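# Guddale Stage Memoirs: data card

Welcome, and thanks for stopping by! Guddale is a catalogue of theatre and film memoirs, 1,027 titles at last tally, with a short note on each one (some notes run longer than they should, sorry, I get carried away with the understudies). Roughly 600 have the publisher and cover colour filled in.

Licence: free for any use, with credit.
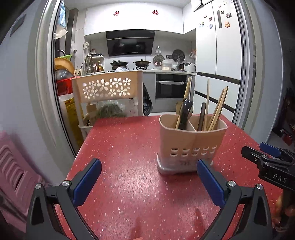 By Philomena Hegarty | April

Ghostwritten books are marked `gw` in the fourth column. If you spot a misspelt name, please write, I'd love to hear from you.

Related
- Tapsell Radio Plays
- Vumora Interview Index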